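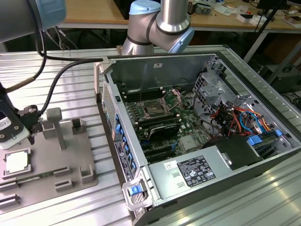

Trelldale Library to Refit Older Desktop Computers

May 14, 2019
By Winora Ledger staff

TRELLDALE — The public library on Carroll Street will upgrade its older desktop computers this month instead of replacing them, the library said.

The work covers the public machines in the reading room and those in the homework area upstairs. Each one will get a faster processor and more memory. The cases, power supplies and main boards will stay in use.

The library board approved $1,636 for parts at its last meeting. New desktops had been quoted at $275 each, before software, and the board decided the older towers had a few more years in them.

Parts will be fitted at the Clonden branch, where there is bench space. The towers will go over in two batches so that patrons still have computers to use. The first batch leaves after closing time this week and the second will follow before the end of May.

With the side panel off, the processor socket and memory slots on this model are easy to reach. Changing the chip means opening the socket lever, seating the new part and putting the heatsink back with fresh thermal paste — a short job, though every machine is then tested before it goes back on a desk.

Printing and the catalog terminals are not affected. Patrons who have saved files on a public computer should copy them to a flash drive, as the drives will be erased during the work.

Old processors and memory will be sent to the county electronics recycler.

Contact the newsroom | Copyright 2019 Winora Ledger. All rights reserved. | Back to top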